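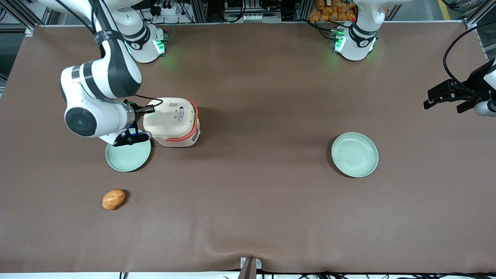
4.2 Sorting the Table: Crockery, Containers and the Rest

Figure 3. Pale green plates, a cream-colored container with an orange band, and a small orange object on a brown tabletop. Codes under Tindis: CROCKERY (both plates), CONTAINER, UNRESOLVED (orange object).

The diary entries described in Section 3 tell us what people say is on their tables. This section deals with what the coders made of it, which took longer and produced more arguments. The material is the full set of 1450 entries from the 70 households in Stustari, each entry being one table, one moment, and whatever the householder felt like writing down. We used the Tindis scheme with its 9 categories left as published. By the second week we had opinions about all of them.

Tindis was drawn up for pantries. In a pantry, things mostly sit in front of other things of the same kind, and a coder who knows the shelf can guess the jar. A table is less obliging. It holds what is about to be used, what has been used and is being ignored, and what was put down on the way to somewhere else, and all of these may be plates. The scheme asks only what a thing is, and for plates that question is easy. Both plates in Figure 3 went down as CROCKERY without discussion, and the coders agreed on plates throughout the diaries so reliably that we stopped checking them after the pilot.

Ease of naming should not be taken for usefulness. A plate on a table tells the reader that somebody owns a plate. Whether it is set out for a meal or left over from one depends on what is on it, what is near it, and how long it has been there, and Tindis records only the second of these. We added a free-text note for the other two. Coders filled it in with enthusiasm for a few days and then with the word "plate."

4.2.1 Matched things

The plates in Figure 3 are the same design, pale green with a raised rim. Under our supplementary rules this makes them a set, and a set is coded once for kind and again for spread, meaning how far apart its members have been placed. We borrowed spread from the Sternusel protocol for shared kitchens, where it was meant to separate a laid table from a stack waiting to be carried. The idea is sound. People who are going to eat tend to put plates in front of chairs, and people who have finished tend to put plates on top of other plates.

The difficulty is that a plate can be set apart from its partner for any number of reasons, of which dinner is only the most respectable. The diaries mention plates used to prop a recipe, to keep a cat off the bread, to cover a bowl, and to cover a ring left by a different plate. One household kept a plate permanently at the far end of the table for keys. It had been there so long that the diary listed it under furniture. By the spread measure this household was always expecting a guest.

We therefore report spread as a distance and leave the guest out of it. The coders were told to mark a set as "apart" when its members do not touch or overlap, and to write nothing further about intention. The plates in Figure 3 are marked apart. Readers who wish to imagine lunch are free to do so at their own expense.

4.2.2 Containers and what they are thought to contain

Of the 1450 entries, 900 mention at least one container. This is more than mention cutlery, a result that surprised us until we looked at our own tables. Lidded boxes, tins, tubs and jars arrive from the kitchen for a meal and then fail to go home. They also turn out to be the hardest things to describe, as the householder writes down the contents and the coder sees the outside.

The container in Figure 3 is a fair case. It stands upright, a boxy shape with rounded edges in a light beige, with a coral-orange band and a small blue-and-white label. One coder read the band as the rim of a lid. Another read it as a handle. A third wrote "orange part," which we later adopted as the preferred wording for the whole study, there being no rule in Tindis against modesty. The kind code is CONTAINER in all three cases, so the disagreement costs nothing in the tables of results. It does matter for anyone who wants to know whether the thing can be picked up with one hand, and we suspect that this is what most people want to know about a container.

Contents are another matter. The scheme invites the coder to enter contents "where evident." We found that coders regarded contents as evident whenever the container had a label, whether or not the label could be read at the size at which they were viewing it. Labels seem to inspire confidence in general. In the diaries, the same habit appears as a running complaint: tubs marked for butter hold screws, biscuit tins hold thread, and the one jar that says "rice" holds rice and is thought slightly suspicious by the rest of the household. After the pilot we blanked the contents field for anything closed or unclear. The container in Figure 3 has its contents field blank.

We also dropped the Morelli extension, which assigns each container a probable room of origin. It is a handsome piece of work – its tables run longer than ours – but it rests on the assumption that a container has one room. In Stustari the containers get about.

4.2.3 The orange object

UNRESOLVED is the ninth category, and it was put there, we are told by the Tindis manual, "for occasional use." Our coders used it as other people use a drawer.

The small orange object in Figure 3 is the entry most often brought up when we present this work, usually by somebody who is sure. It is lumpy and resembles a potato. It is also orange, which potatoes of the ordinary sort are not, and this opens the way to sweet potatoes, to toy potatoes, and to things that are no kind of potato and never claimed to be. The surface was not described by any coder in terms that would settle it. Four separate emails were sent. One contained the phrase "with respect."

Three options were considered. Coding it as FOOD would have been generous, and would have put it in the same column as soup. Coding it as PLAYTHING would have required us to know something about its purpose. Coding it as UNRESOLVED required us to know nothing, and this we were able to supply. We then added a resemblance note ("potato-like") so that the information was kept without being promoted.

The resemblance note proved to be the most useful change we made. Before it existed, a coder who could see that a thing looked like a lemon had to choose between declaring a lemon and declaring ignorance, and the choice was made largely on temperament. With the note in place, declarations dropped and so did the emails. We recommend it to anyone working with Tindis outside the pantry. It takes one line on the form and it lets a coder say what a thing is like while staying out of the question of what it is.

Position was recorded for every unresolved item as well. The orange object lies by itself on the lower left part of the table and is on neither plate. We had at first allowed coders to treat distance from a plate as evidence about edibility, on the theory that food gravitates toward crockery. The diaries are against this. Fruit in particular is kept anywhere but on a plate, and one household stored onions in a hat.

4.2.4 The surface

A brief word on the tabletop. Tindis has no code for it, a table being what things are on and therefore, in the scheme's view, no business of the coder. We recorded color and finish anyway. The surface in Figure 3 is a smooth matte brown, against which both the pale green and the orange are easy to pick out. Patterned cloths gave us more trouble. A floral one that appears in several of the December entries hid a teaspoon from two coders and offered a third coder a strawberry that turned out to be printed on.

Surface finish also bears on the shadow problem. A glossy top gives back a reflection of whatever stands on it, and tired coders will now and then enter the reflection. On matte surfaces there is only the shadow to contend with, and no coder in our group has yet filed a shadow under CROCKERY, though the dark crescent beside a plate rim was queried once and withdrawn.

4.2.5 Consequences for the analysis

The counts in Section 5 use the kind codes only. Spread, resemblance notes and surface are reported in the appendix, where they can do no harm to the significance tests. UNRESOLVED items are kept in the totals. We did try leaving them out, and the tables that resulted were neater than any household in the study had managed, with crockery and containers in good order and nothing lying about that could not be named. They looked like tables in a catalog. We put the items back, potato-like object included, and reran the analysis from the start of Section 3.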